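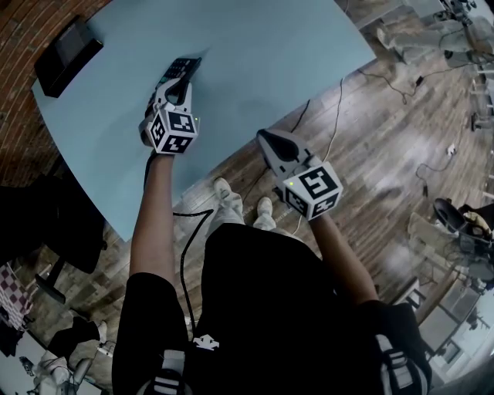 双手各持一只夹爪,左手夹着的是遥控器。Leltonano学生机器人社活动现场。

Flamthorpe学院Leltonano学生机器人社入围Katene学生操作挑战赛决赛
八名学生,一套手持夹爪,2,000段示范的目标

2020年1月8日,Plinby——即时发布

Flamthorpe学院学生机器人社Leltonano今天宣布,该社已通过Katene学生操作挑战赛的资格审核,进入决赛阶段。决赛地点在Plinby,赛程由组委会另行通知。社团同时公布目前的数据采集进度:合格示范176段,目标2,000段。

差得还远。社里人都清楚。

Leltonano成立于学院的一门选修课结课之后,现有成员8人,专业分布比较杂,机械、计算机、工业设计都有,还有一位读护理的。这次参赛的题目是“客厅桌面整理”:参赛队要让机械臂把一张桌子上的日常物品拿起、转移、放到指定位置。物品清单由组委会提供,其中一部分赛前公开,另一部分到现场才知道。

先用手做一遍

Leltonano选的路线是示范学习。学生不直接遥控机械臂,先自己拿着手持夹爪把动作做出来,记录下来以后再拿去训练模型。夹爪上装有带黑白图案的标记方块,用来算它在空间里的位置和朝向。做一遍,存一段。做坏了,删掉,重来。

“一开始大家都觉得这是最轻松的活,”社长Kazimiera Wieczorek说,“拿个东西放个东西嘛。结果第一周录的基本全删了。人手太快,自己意识不到,手腕一抖就过去了,回放的时候根本看不清指尖是什么时候合上的。后来我们规定:夹住以后心里数两下,再抬。”

Wieczorek是机械专业三年级学生,负责夹爪的结构和维修。指尖的形状改过几版,目前这一版是弧形的,夹扁平物品时比旧版稳。旧版夹遥控器会打滑,尤其是按键朝上、从侧面去夹的时候。

遥控器是公开清单里最让人头疼的一件。又长又窄,重心不在中间,夹偏了一头就往下沉。社里给它单独排了练习,要求从桌子的不同位置、不同朝向去夹,夹起来以后在空中停住,再放。放下的时候不能拖。也不能从高处松手——评分表里这一条扣分很重。

双手任务是去年11月才加进来的。起因是组委会更新了规则,允许使用两条机械臂,并且给需要双手配合的动作单独计分,比如一只手按住收纳盒,另一只手往里放。社里讨论了一晚上,决定做。工作量马上就上去了。两只夹爪的时间要对齐,线也多了一倍,人站在桌边转个身都得先看看线在哪儿。

“单手的数据不能直接当双手的用,这个坑我们踩过了,”负责数据整理的Weronika Nowakowski说,“单手录的时候,另一只手是闲着的,怎么放都行。双手录的时候闲着的那只手也在数据里,它晃来晃去,模型就跟着学晃来晃去。所以现在有一条要求,不用的那只手也得有个固定的待命姿势。听着很小的事,改了以后片段明显干净了。”

什么样的片段算合格

社团把筛选标准写成了一页纸,贴在活动室里,每次开录之前由当天的值班同学念一遍。做为新闻稿附带信息,主要内容摘录如下:

开始前,两只夹爪指尖张开,停住,再按开始。
标记方块尽量不要被袖子、头发、线挡住。长头发扎起来。
物品从初始位置到目标位置只夹一次。中途掉了,整段作废,不补夹。
放下后松开,夹爪离开物品,停住,再按结束。
一段里只做一件事。
录完当场命名,不要留到晚上。留到晚上一定会忘。

最后一条是Nowakowski加的。她花过一个周末去猜一批没有命名的文件分别是什么任务,猜不出来的只能全部放弃。

审核由两名没有参与当次录制的同学分别完成,两人都通过才计入总数。公布的176段就是按照这个口径统计的,单手双手都在里面。没过审的不算,正在审的也不算。社团表示后续对外公布的数字会一直用同一口径。
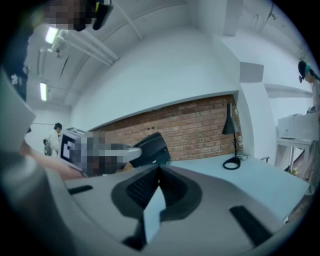 接下来的安排

决赛之前社团主要做三件事。

第一,补数据。寒假期间活动室继续开放,成员分成早晚两班轮流采集,每班两人,一人操作,一人看屏幕和记录。操作的人录满一组必须换下来休息。手持夹爪不算重,但是举久了胳膊会往下掉,动作就变形,录出来也过不了审。

第二,换物品。到目前为止的示范集中在公开清单上的东西,社里担心模型只认得这几件。下一阶段会在桌上加入清单以外的物品,由成员从家里带,带什么不限,要求是摔不坏、没有锋利边缘、能用单手拿起来。杯子暂时不做。杯子要考虑里面有没有东西,规则里也没写清楚,已经去信问组委会,还没收到答复。

第三,上机测试。前面的都是人手在做,真正放到机械臂上跑,是另外一回事。学院实验中心同意在决赛前给Leltonano安排固定的机时,社团会先拿单手任务试,跑通了再上双手。测试结果不论好坏都会写进社团的周报,周报向全院公开。

“我们没有打算装得很有把握,”Wieczorek说,“单手那部分我比较放心。双手的话,得看一月份能录到多少。如果到时候数据不够,我们会只报单手组,这个也跟指导老师谈过了。不过大家现在都挺想上双手的,我也想。”

关于活动室

活动室平时也给其他社团和课程小组用,采集需要的桌面、夹爪和线缆每次都要重新摆。这件事本身占去不少时间。社里画了一份摆放图,桌子对着哪面墙、台灯放哪、线从哪边走,都标了。灯光也有要求:标记上不能有反光,反光了位置会跳。录之前在次确认一遍灯,已经成了习惯。

有意使用活动室的同学,请在采集时段避免从桌边穿过,线多,容易绊。确实要过的,喊一声,等这一段录完。

招募

Leltonano现面向Flamthorpe学院全体在读学生招募采集志愿者,不限专业,不限年级,不要求会编程。需要的是有耐心,能按标准慢慢做动作。第一次来会先练习,练习片段不计入数据,练到连续几段过审之后再正式排班。左撇子特别欢迎,目前社里一个都没有,左手的动作全是右撇子录的,看得出来。

志愿者每次来的时间由自己定,最短一个班次。参与采集满四个班次的,名字列入参赛材料的致谢页。社团不支付报酬,晚班有热汤。

此外还缺一名会做结构件打印的同学。指尖磨损比预想的快,需要有人固定负责出件和更换,最好能熟悉柔性材料。有经验的请在报名时注明。

报名方式:到活动室门口登记,或者给社团的学院信箱留言,写清姓名、专业、哪几天有空、惯用手。收到后会按先后顺序回复,回得慢请见谅,考试周刚过,积压了一些。

数据开放

不少人问数据会不会公开。会的,但是要等比赛结束之后。公开前需要逐段检查,把画面里人的面部处理掉,出现在背景里的人也一样。不愿意出现在公开数据中的志愿者可以在登记时勾选,相关片段只用于社内训练,不对外发布。之前录过的同学想改主意也可以,找Nowakowski登记就行,不用说理由。

Nowakowski表示,文件格式说明已经写了一半,另一半卡在双手片段的时间对齐上,弄好会随第一批数据一起放出来。夹爪指尖的设计文件也会一并公开,包括夹遥控器打滑的那一版旧的,方便别的学生社团对照。

关于Leltonano

Leltonano是Flamthorpe学院的学生机器人社,由在读学生自行管理,主要做桌面操作和示范学习方向的小项目。社团每学期组织一次对全院开放的动手日,来的人可以自己拿夹爪试一试。

关于Katene学生操作挑战赛

Katene学生操作挑战赛面向在校学生队伍,设单手组和双手组,参赛队在规定时间内用机械臂完成桌面物品的整理任务。本届决赛在Plinby举行。

媒体联系

采访和拍摄请联系社长Kazimiera Wieczorek;数据相关的问题请联系Weronika Nowakowski。均可由Flamthorpe学院学生活动处转接。到活动室拍摄请提前一天说,避开双手任务的采集时段,闪光灯请关闭。

(完)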